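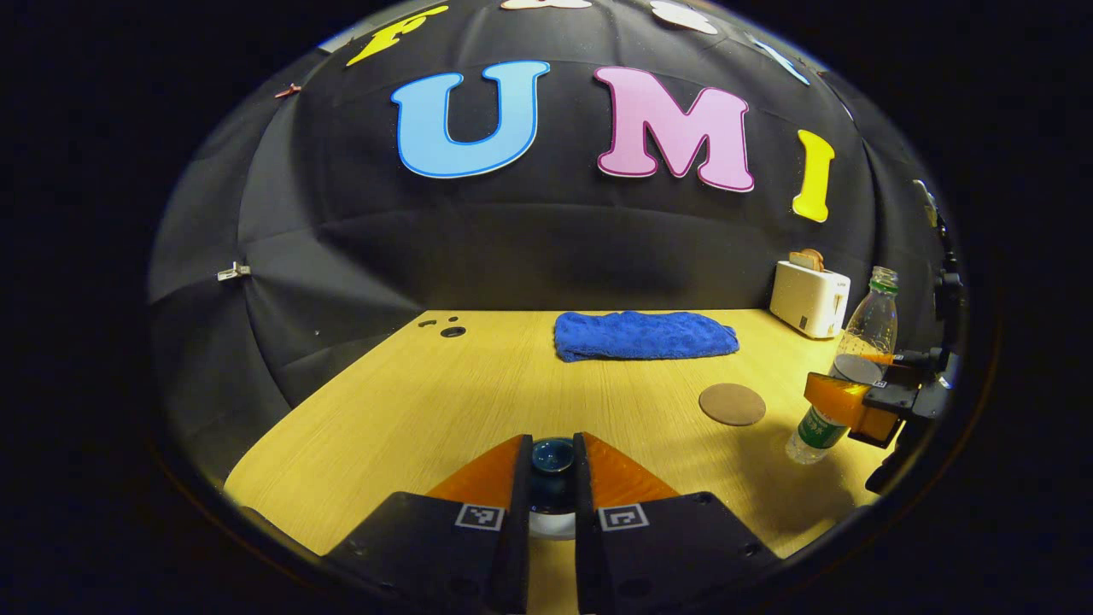

Tazas, cuencos y platitos de cerámica: cómo los cuido yo para que duren

Llevo años juntando cerámica esmaltada, de la de mercadillo y de la otra, y en casa se usa todo a diario. Nada de vitrinas. Eso quiere decir que también se mancha todo, se desportilla algo de vez en cuando y el armario es un tetris. Os dejo lo que me funciona, que me lo pedisteis varias en los comentarios de noviembre (¡sois unas pacientes!).

Cercos de té y café

El bicarbonato de toda la vida. Pongo una cucharadita en el fondo, unas gotas de agua hasta que quede una pasta y froto con el dedo o con un paño viejo. El estropajo verde ni lo acerco, que el esmalte brillante se raya y luego en esas rayitas se agarra el té todavía más. Si el cerco es de los veteranos, dejo la pasta media hora y me voy a hacer otra cosa.

Para las teteras, que no cabe la mano, echo dos cucharadas de bicarbonato, agua muy caliente hasta arriba y a dormir. Por la mañana vacío, paso el cepillo de biberones y aclaro un par de veces. Mi tetera Grarkeo, que es blanca por dentro y lo chiva todo, la hago así una vez al mes.

Rayas grises que parecen arañazos

Casi nunca son arañazos. Son restos de metal que dejan los cubiertos, sobre todo en los esmaltes mates. Salen con un poco de crema limpiadora suave y paciencia. Pruebo siempre primero por debajo, por si acaso, y si la pieza lleva dorado no la toco con nada de esto.

La base sin esmaltar

Ese aro rugoso de debajo es el que raya las mesas, y mira que tardé en darme cuenta. Le paso lija al agua del grano 400, mojada, unas vueltas y listo. Si está muy áspero empiezo con la del 100, pero con cuidado, que come mucho. Hay que hacerlo con la pieza y la lija bien mojadas para no levantar polvo, y secar después la base al aire, boca abajo, hasta el día siguiente. Mi mesa del comedor os lo agradecería si pudiera hablar.

Otra cosa: esa base chupa agua. Si guardáis las tazas recién fregadas y apiladas, acaban oliendo a armario cerrado. Yo las dejo boca abajo sobre una toalla doblada, mejor que en el escurridor metálico, que ahí se dan golpes unas con otras. Una toalla de manos vieja de rizo va perfecta y a la lavadora cuando toque.

Golpes de calor

De la nevera al microondas, no. Y del agua hirviendo al grifo frío, tampoco. Perdí un cuenco precioso así, se abrió con un «clac» que todavía oigo. En invierno, cuando la cocina está helada, enjuago antes la taza con agua templada del grifo y luego ya echo el té.

Lo que tiene el esmalte craquelado, con esas grietecitas finas, lo uso solo para cosas secas. Para frutos secos, para las llaves, para los botones que se van cayendo.

Desportillados

Si el desconchón está en el borde, fuera de la mesa. Corta, y el pegamento no es para la boca por mucho que el tubo prometa. Esas piezas pasan a ser macetas de suculentas (pongo un dedo de gravilla debajo porque no tienen agujero y riego poquísimo), portavelas o el sitio de los clips.

Si se ha roto el asa, limpia y en dos trozos, la pego con epoxi de dos componentes y la sujeto con cinta de pintor toda la noche. Mi amiga Rawan Aoun la clava en un cuenco de arroz para que no se mueva y le queda mejor que a mí, hay que decirlo. Eso sí, pegada se queda de adorno, que un asa que se suelta con el café dentro es una quemadura.

Apilar y guardar

Platos hasta seis, no más. Entre uno y otro, un círculo de fieltro o un filtro de café, que sale baratísimo. Las tazas no las meto unas dentro de otras, se quedan encajadas y luego viene el drama. Si ya os ha pasado: agua fría con hielo en la de dentro, la de fuera en agua templada (¡templada!) y girar despacito. Una gota de lavavajillas en la junta ayuda bastante.

Los vasitos sin asa van en la balda de abajo, en una bandeja, y así saco la bandeja entera cuando viene gente.

El lavavajillas

Lo industrial, sí. Lo hecho a mano, depende, mirad si el ceramista lo dice en la base. Las piezas del taller Tudose aguantan bien en programa corto y en la bandeja de arriba, separadas. Lo que tenga oro o pintura por encima, a mano siempre.

La próxima entrada será de tablas de cortar y aceite, que tengo una hecha un desastre y la voy a ir arreglando con vosotras.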